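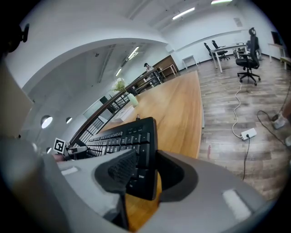
Search this site Enter keywords Search

Home News Products Research Careers Contact

Cemitz opens collection programme for two-handed office tasks

Cemitz has begun a programme to gather examples of everyday office work for Bondarchuk, the learning system it is developing with the software firm Trustia. The programme started in April and covers tasks that need both hands, such as lifting a keyboard off a table, moving it to one side and setting it down again.

The examples are made by people. Each operator holds a gripper in either hand and does the task with the grippers alone. The position of the grippers is recorded along with the video, and both are passed to Bondarchuk as one example. No robot is needed at this stage, so a new task can be set up on an ordinary table in the time it takes to clear a space.

Cemitz plans to record 2,000 examples in the first round, spread over 33 tasks. Of these, 200 will be kept back from training and used only to check what the system has learned. Trustia will choose the 200 and will not tell the training team which they are until the round is finished.

Keyboards were among the first objects on the list. They are long, fairly light and awkward to lift from one end. They also turn up on most desks, where they have to be moved before anyone can wipe the surface or put down a parcel. An arm that picks a keyboard up by the middle will often tip it, and a person using two hands seldom does.

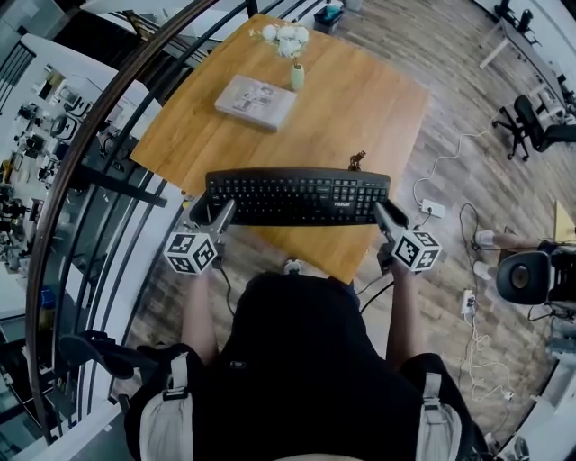
An operator takes hold of a keyboard by its two ends with a pair of hand-held grippers.

Operators are asked to work at their own pace. They may take hold of an object wherever seems sensible to them, and they are not given a path to follow. Early trials by Cemitz used a fixed script for every task, with the start and end points taped out on the table. The recordings were tidy but the system did poorly when an object was turned even slightly from its usual place. The script was dropped and the tape was taken up.

Tables are now left with a few other things on them. Objects are shifted between recordings, and the keyboard may start square to the table, at a slant or partly over the near edge. Attempts that fail are kept and marked as failures. If an object slips and the operator recovers it, the whole attempt is kept as a single recording, including the slip.

Each operator works in sessions with a break between them, as holding the grippers at arm's length is tiring. Recordings from the end of a long session were found to be slower and less steady than those from the start, and session lengths were cut as a result. Recordings are checked on the same day for gaps in the tracking. Any that have lost the position of either gripper are set aside and the task is done again.

The recordings are labelled by Trustia using its Beletow software. Beletow splits each one into short steps, for example reaching, gripping, lifting and placing, and a labeller then corrects the points where one step ends and the next begins. Two labellers look at every recording. Where they disagree, it goes to a third.

People who come into view during a session are told beforehand that recording is taking place. Faces are blurred before any video leaves Cemitz, and sound is not recorded.

Once the first round is complete, Bondarchuk will be tried on a two-armed robot fitted with grippers of the same shape as those the operators use. The test will begin with the keyboard tasks and move on to trays, folders and boxes. Cemitz will publish the results for all 33 tasks, including any that the robot is unable to do.

A second round is planned and will cover tasks in which an object is passed from one hand to the other. Companies that would like to suggest a task may write to the Cemitz press office, giving a short account of the work and the size and weight of the objects involved. Suggestions for the second round close at noon on the last Friday of the first round, and the date will be posted on the news page.

About Cemitz

Cemitz makes hand-held grippers and recording equipment for teaching robots to handle objects.

About Trustia

Trustia makes software for sorting and labelling video. Its main product is Beletow.

Share this release
33 shares 2 comments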